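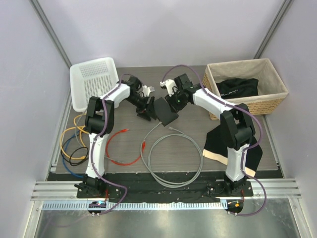

Fig. 7.1 Two-arm bench cell during a cable sorting job. Network cables on the table, baskets at the back corners.

Chapter 7
Buying a Two-Arm Cell: Reading the Offer

What you need before starting: Chapter 4 (grippers), Chapter 5 (reach and payload). Chapter 6 helps but you can skip it if time is short.

By the end of the chapter you should be able to read a vendor quote for a bench cell, mark what is missing from it, and write a one-page reply. Bring a pencil. There is a sample quote in 7.3.

7.1 Why cables

Cables are a hard test. A box keeps its shape when you pick it up. A cable doesn't. Pull one end and the other end moves, or it doesn't, depends on the knot. Two cables of the same type never lie the same way twice. So vendors either love showing cables or stay well away from them, and either way you learn something.

Look at the table in Fig. 7.1 again. A red cable coiled up, a gray one in a big double loop, and over on the left yellow, blue and black in a tangle. Three different problems on one table. The coiled ones have a shape the software can find. The tangle has to be pulled apart first, and one arm alone will mostly drag the whole heap along. Hence two arms. One holds, one pulls.

Note too how close the two grippers are. Shared space in the middle is the reason to buy a two-arm cell and also the main source of trouble with it. Ask every vendor: who yields? If both arms want the same spot, what happens, and can you change the rule yourself or do you have to call them.

7.2 The kit used in this chapter

We work with one offer all the way through, the Surongate bench kit. Sold by Hollden with a service plan, also sold bare. The Hito software comes with both versions. Bare means bare: arms, bases, controller boards, cables. No table. Students miss this every year, then put in for a purchase and forget the bench.

Points from the offer sheet, copied in short form:

Arms: 2, same model, left and right bases
Gripper fingers: one set per arm, spares extra
Free support: first 200 hours of running time
Gripper pads: change at 350 hours
Software seat: one, second seat extra

Look at the support line and the pad line together. Free support stops at 200 hours, first pad change falls at 350. So the first real maintenance job comes after the free help has run out. Not a trick maybe, but it is a cost and it is not in the price. Write it down.

Thaís Assunção, who taught this unit before it became a chapter, had her class do just one thing in the first hour: put the offer sheet next to a picture of the working cell and list every item that is in the picture but not on the sheet. Baskets. The bench. The rail and cable tray at the front. The enclosure walls. Long list. Do the same now with Fig. 7.1, before reading on.

7.3 A sample quote

The quote on the next page was written for Queiroz, a small repair shop that sorts returned network gear. Rogério Teixeira runs the sorting room there and asked for three things. Handle mixed cables. Run through the lunch break without a person standing by. Be movable to another bench in one afternoon.

Read it twice. First time fast, just the totals. Second time slow, and next to each line write one of these:

P promised, with a number
S said, no number
M missing

"Handles most common cable types" is an S. Which types? How thick, how long, with or without plugs on? "Up to 200 picks per shift" looks like a P but isnt one yet. Up to is not a number. And a pick of what, a loose cable or one out of a tangle? Same word, very diffrent work.

The lunch break question is an M. Nothing in the quote about unattended running at all. Rogério found this in May, after the order went in, and had to buy the enclosure separately.

Before you go on to 7.4

1. List the items in Fig. 7.1 that a bare kit would not include.
2. Rewrite "up to 200 picks per shift" so that it could be checked on delivery day.
3. Draft two questions for Hollden about the shared space between the arms. Keep them short, you will trade papers in class.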